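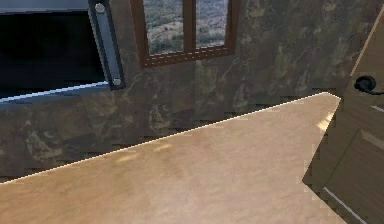 Kitchen stall tips for a charity bake sale

Last updated: 2025-07-18
Filed under: Home & Kitchen > Fundraising > Baking
Print this page | E-mail to a friend

Every August the Soncombe hospice appeal asks for cakes, and every August the same advice goes round. I've tried most of it. Some of it is rubbish.

"Bake the night before." Fine for sponge, wrong for anything sticky. Gingerbread and parkin want 3 days in a tin, and flapjack cuts better on the second day. Scones are the opposite. If you can't bake them that morning, make something else.

"Line the tin with foil, it's easier." Easier for whom? It creases, the creases end up in the cake, and you pick bits of foil out of the corners. Use baking paper with a long flap at two sides and lift the whole slab out.

"Icing sells." It does until the sun comes round. Buttercream on an outdoor table in summer is a gamble I've given up taking. A thin lemon glaze sets firm and travels.

"Freeze ahead, it tastes just the same." Plain sponge, yes, if wrapped twice and thawed with the wrapping on. Anything with fresh fruit goes soggy. I don't care what the magazine said.

Silicone moulds. I bought a set of 6 from Skaliretti on the strength of the box and the buns came out pale and damp. A battered metal tin does a better job.

Cutting. Chill traybakes for an hour, then use a long knife dipped in hot water and wiped after each cut. I have seen special cutters with plastic grids. They squash.

Labels. Write down every ingredient, nuts above all, and keep the packets until the day is over. "May contain" on everything is lazy and helps no buyer with an allergy.

Pricing. Weidong Xiao ran our stall last year and put everything at 50p a slice, which I thought was daft. We took £157, so I've had to keep quiet. I still say the fruit cake was worth more.

Take your own tin home with you. Names on masking tape come off in the wash, so write on the base in paint pen.

Print this page | E-mail to a friend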